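The road after closing time

30 August 2025

Soliman Road is wide enough that you notice its width most when there is little on it. By day the traffic fills it up and the shops hold your attention. After dark the shutters come down on most of them, the delivery vans have gone, and what is left is a broad run of pavement with a few bright patches and a good deal of shadow.

I have lived off the Hanham end for nine years and walked the length of it at night more times than I could say. For this piece I walked it again on several evenings, mostly to look at the things people in Norano complain about when the road comes up: the lights, the parking and the surface.

The lights are where every conversation begins. Residents at the quieter end say there are too few of them. People who live over the shops say there are too many, and that they have bought heavier curtains. Both are right about their own stretch. You can stand on the quiet part and see the bright part in the distance quite clearly, while the verge beside you is hard to make out.

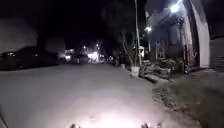

The trees have something to do with it. They were planted well before most of the houses went up and they are now tall enough to swallow whatever light reaches them. In May the local residents' group asked for them to be pruned back from the lamps. The reply was that pruning would be considered along with the wires, which also run through the branches. Most of the people I spoke to like the trees and would be sorry to see them cut hard. They would settle for lower lamps.

On the darker stretch, walkers tend to take the roadway. I do it too. The edges are uneven, with low walls, poles and parked vehicles to get around, and the middle is smooth. You hear a car long before it reaches you. A woman who walks home from a late shift told me she keeps to the side facing the traffic and wears a pale jacket, winter and summer. Her husband bought her a torch, which she leaves in the kitchen drawer.

What the shops give away

Further along, the shops do a lot of the lighting. This was never planned by anyone. A shop puts in strong lamps so its stock looks good, the front is mostly open or mostly glass, and the light falls across the footpath and out over the kerb. Signs add some more. While the shop is open, that part of the road is the easiest to walk on, and people gather there for that reason as much as for the shopping.

One shopkeeper keeps the place open 365 days a year and stays until the last regular has been in. He says the power bill is his biggest cost after rent. He has thought about turning off half the lamps at nine, when trade slows down, but he did it for a week once and customers drove past thinking he had shut.

The kerb in front of a lit shop is always busy. Motorcycles go in close, cars stop where they can, and goods that came off a truck in the afternoon may still be waiting to be carried in. It can look untidy. The regulars know how to get through it, and drivers slow down there in a way they do not on the open part of the road.
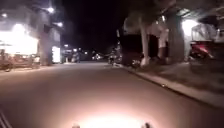
Room to park

Parking was not much of a subject on Soliman Road when I moved in. Households had one vehicle, or none, and yards were big enough to take it. Since then a number of the yards have been built on. The vehicles have moved out to the kerb, and they have grown.

My neighbours opposite have four drivers in the house and space for one car behind the gate. The others go on the street each evening, and there is an understanding about who goes where. Nothing is written down. If you come home late you take what is left and walk back, and if you block a gate you can expect a knock on the door before breakfast.

By mid-evening the popular sections are full. Cars and larger vehicles sit nose to tail, and the last person in has usually had to shuffle back and forth to do it.

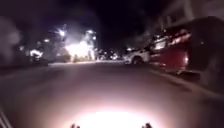 A row like that changes how the road works for everybody else. A person stepping out between two parked cars is hard to see, particularly if one of them is tall. Light from behind is blocked as well, so the strip beside the vehicles can be dim even close to a well-lit intersection. Drivers who know the road leave plenty of room and look for feet and open doors. Drivers who are passing through on the way to Dronalska often don't.

There has been talk of painting bays. The idea would be to mark where parking stops near each corner and each gate, and leave the rest as it is. Some residents worry that bays lead to meters. Others say that without paint there is nothing to point to in an argument. A proposal for 13 marked no-parking gaps between the Hanham end and the shops was put up on the noticeboard and has since been covered by a flyer for guitar lessons.

The surface

The road surface gets fewer complaints than I expected. It was redone in sections, and you can feel the joins through a bicycle seat, but the walking is good. Older residents remember it as gravel with a ditch on one side, and boards laid over the ditch so you could reach the gates.

What people would like now is a proper footpath on the dark part, continuous and clear of poles. That would mean moving some of the poles or taking a strip off the roadway, and the roadway has width to spare. A cyclist I met outside the shops wanted the strip for bikes. The man beside him wanted it for parking. They were still discussing it when I started back towards Hanham.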